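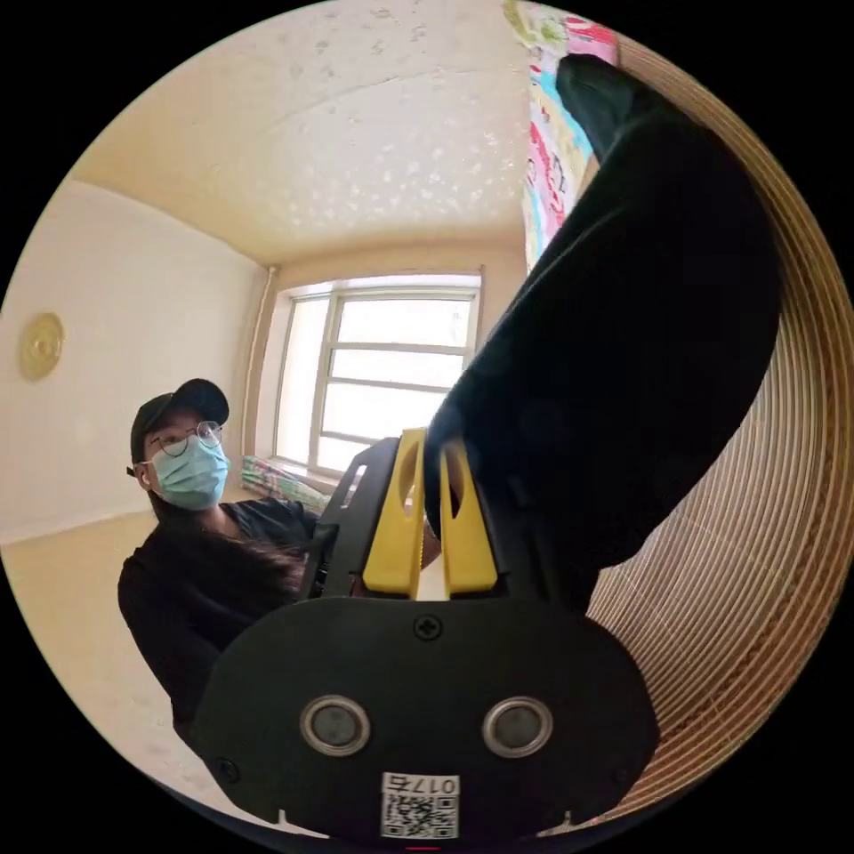 Ulora is looking for readers to join a new project on how violent attacks and ceasefires get reported, and we'd love to hear from you if you follow the news from conflict areas and often come away wanting more than you were given. We put people to work in pairs. Two readers get the same story as told by two different outlets, read on their own, and only then sit down to compare. Think of the two yellow fingers at the top of that black gripper, matched in shape and standing side by side with a narrow gap between them. The gap is the part we're after! Two accounts of one night can agree on the place, the hour and the number of people hurt and still leave you with quite different ideas of what happened, and we want to know which words are doing it.

We ran a first round in January with a small group in Skorkness and it went so well that we've been itching to do it again on a bigger scale. People argued (politely, mostly), changed their minds, changed them back, and stayed long after the tea had run out. One pair spent a whole evening on the difference between "clashes" and "shooting" and asked for another week on the same article. So we gave them one.

For the new round we have 239 places. The reading comes from a collection of 1857 news reports, put together by Malte Seidel over the past few years and now looked after by our office in Plustthorpe. They cover border incidents, ceasefire talks, funerals, prisoner releases, army statements and a good deal of slow ordinary reporting from towns where not much happened that day. All of it is in English, though plenty was first written in other languages, and we say so at the top of the page when it was.

What you would be doing

You'll read four short reports a week for ten weeks. For each one you mark the words that made you trust the writer more or less, and write a few lines on what you think was left out. Every second week you talk with your partner for an hour, either by phone or in the reading room at Plustthorpe. Partners are matched by us, and we try to put together people who get their news from different places. You don't have to agree on anything at the end of it.

There is one group day halfway through, in the Brinkmann building, with lunch. It's the bit people talked about most last time and we'd be very glad to see you there, but it isn't compulsory.

Who we'd like to hear from

Anyone over 18 who reads English comfortably. You don't need a degree, a background in journalism or any special knowledge of the Middle East, the Balkans or anywhere else. Strong opinions are welcome, and so are people who haven't made up their minds. We would especially like more people who have lived in a place during a war, more people under 30, and more people who have given up on the news altogether and could be tempted back for ten weeks.

Please think about the material before you apply. Some reports describe killings, and a few concern children. There are no photographs in the collection. You can skip any report, without giving a reason, and Malte or one of his colleagues is on the phone every weekday evening if you want to talk something over.

What you get

We pay 594 euros for the full ten weeks, in two parts, plus travel to the group day. If you drop out after the fifth week you keep the first part. You'll also get a copy of everything you and your partner wrote - several people from the first round have told us they still go back to theirs.

Your notes will be used in a report on news language, which we hope to have out next year. Names are taken off before anyone outside the team sees them.

How to apply

Write to us by 18 August 2025 with your name, where you live, and up to 4000 characters on a news story that has stayed with you. It can be old or new, well told or badly told. Spelling doesn't matter and we aren't looking for polish. If writing is hard for you, ring the Plustthorpe office and tell us about it instead - one of us will take it down as you speak.

We'll answer everybody, and pairs will be told who they're working with two weeks before the first reports go out.

Posted in: Get involved | Calls for participants | News and conflict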